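# The Yellow One
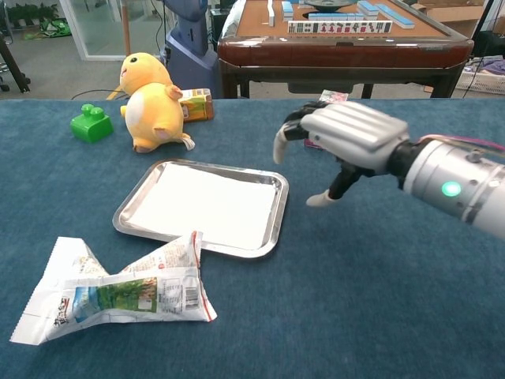 Balberg, July 21, 2024

The wrapper was still on the table when Barış Gökçe came back with his coat on.

He had promised his sister he would clear everything by evening. The room above the Uçar bakery was rented until midnight, and after that it belonged to a man who repaired accordions. Barış had already carried down the chairs, the kettle and the box of lamps. Only the table with the blue carpet was left, and what was on it.

He took the steel tray first, because it was easy. Their mother had bought it in Harnia, from a closing hospital, and she had always put paper in it, a clean sheet every morning. "Metal is cold for bread," she said. He lifted the white sheet by one corner and put it back again. There was no bread now, but the tray looked undressed without it.

The wrapper he should have thrown away. It had grass and sky on it, and Chinese characters that he could not read. His niece had brought the snack from a shop near the station and had eaten it standing up, talking the whole time about her new school. She lived on the fourth floor of number 130 now, in another city, and she talked less on the telephone.

The yellow toy sat at the far side with its small black eye. It still had its tag. In the family they had never agreed what animal it was. His sister said a chick. Barış had said, one November when the girl had fever, that it was a potato who wanted to be a chick, and she had laughed until she coughed.

His phone made a sound.

"Did you finish?" his sister wrote.

"Almost," he wrote back.

He folded the wrapper two times, with the grass outside, and laid it in the tray on the white paper. Then he put the toy on top – it leaned a little – and picked up the tray with both hands, as his mother used to carry it to visitors.

On the stairs he met the accordion man, who was early.

"Is the table staying?" the man asked.

"The table, yes," said Barış. "The carpet also."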